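Uniform and small items check – Haslinger Function Rooms, staff changing area
Checked by: Benedikt Brunner
Month: April
Start: 16.30, before evening service

1. Floor clear, no trip hazards – OK. Mat by the door curls at one corner, tape it down.

2. Fire door not blocked – FAIL. Clothes rail pushed right across it again. Moved it myself. Please leave it by the lockers.

3. Iron and board – OK. Flex fine, plug fine, label in date. Iron to be switched off at the wall, not just on the dial.

4. Steamer (Trokano) – OK but limescale. Descale before the next big do.

5. Bow ties, neck straps and clips – see comments. Straps to be looked at along the whole length, pull gently, check stitching where strap meets bow. Anything frayed goes in the repair bag, not back in the box.

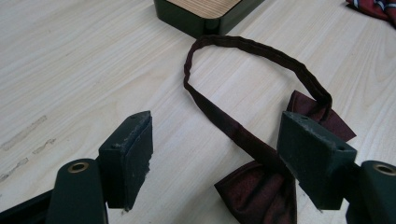
Maroon ones are for front of house only, black for bar. Straps get twisted when they're stuffed in pockets so flatten them out before they go away. No pins to hold a loose strap – had 2 scratched necks last season. 4 spares to be kept at the desk, currently short, have asked Tralach for a price.

6. Waistcoats – OK. One button missing, large. Bagged for repair.

7. Shoes, non slip – not all seen, half of staff not in yet. Recheck at breifing.

8. Lockers – OK exept the end one, door sticks, sharp edge on the hinge side. Do not use until filed.

9. Lighting – OK. Tube over mirror flickers, reported.

10. First aid box – plasters low. Eye wash in date.

Actions: rail, mat, locker door first. Rest by end of month. Recheck takes 30 minutes, whoever does it please sign the sheet.

B. Brunner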